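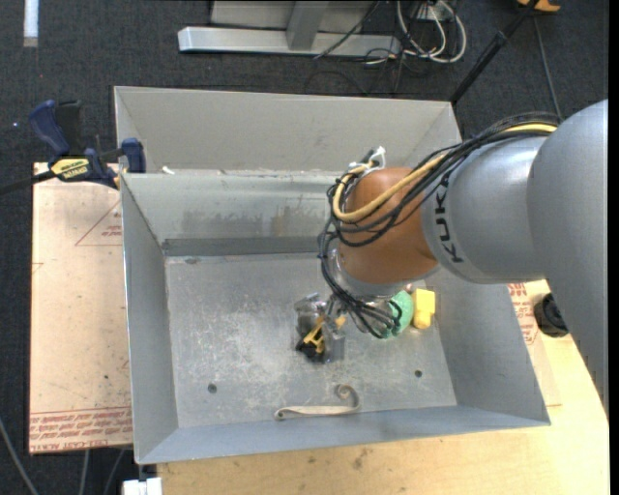

Figure 6.1 Robot arm and multi-fingered gripper above a sheet-metal bin.

Chapter 6
Consultation on School Closures and Mergers

Key terms: statutory proposal, representation period, surplus places, receiving school, decision-maker

6.1 The purpose of consultation

A local authority that intends to close a maintained school, or to merge two such schools, must publish its proposal and allow people to respond before a decision is taken. The duty is procedural. It requires the authority to give enough information for an informed reply, to allow enough time for that reply, and to take the replies into account. It does not require the authority to follow the view held by most respondents.

Students often treat a consultation as a form of local vote. The two should be kept apart. A vote produces a result that binds, or at least carries the weight of a count. A consultation produces material - letters, survey returns, notes of public meetings - which the decision-maker must read and weigh against other evidence, such as pupil forecasts and the condition of buildings. A single well-supported objection may therefore carry more weight than a large number of identical ones.

6.2 The Etville case

The chapter returns several times to the reorganisation of primary schools in Etville. The authority maintained 41 primary schools and published a proposal in September to close Leckie Primary and transfer its pupils to Trurnstead Primary. The stated ground was surplus places. Leckie had fewer than 100 pupils on roll, and the forecast showed no recovery.

The authority received 2,804 responses. Most opposed the closure, and the main reasons given were travel time, the loss of the nursery class and doubt about the forecast itself. The last of these proved the most important at the decision stage. Respondents pointed out that the forecast left out the housing planned at Prirero, on the edge of the Leckie catchment, although the authority's own planning department had already approved it.

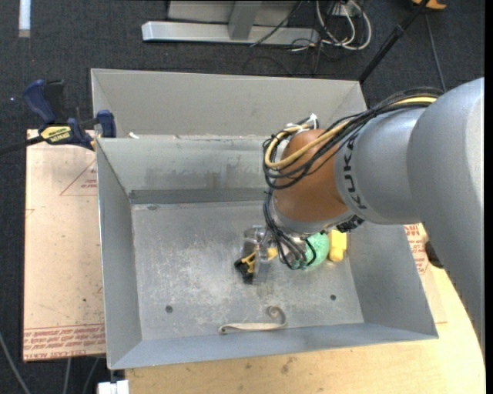
The omission raised a question of law as well as of fact. If the information given to the public is wrong on a point that matters, respondents cannot reply properly to the real proposal, and the process may have to be repeated. Section 6.4 sets out the tests used to judge whether an error is serious enough to have this effect.

6.3 Stages of the process

The order of events is broadly the same in most cases. Informal discussion with governors and staff comes first, followed by publication of the proposal, the representation period, the decision and, if the proposal is approved, implementation. The decision-maker may approve the proposal, reject it, or approve it with changes. Changes must be limited - a later closing date is normally acceptable, whereas a different receiving school will usually call for a fresh proposal.

Each stage leaves a written record. These records are the main source for anyone who later studies or challenges the decision, and the exercises at the end of the chapter are based on them.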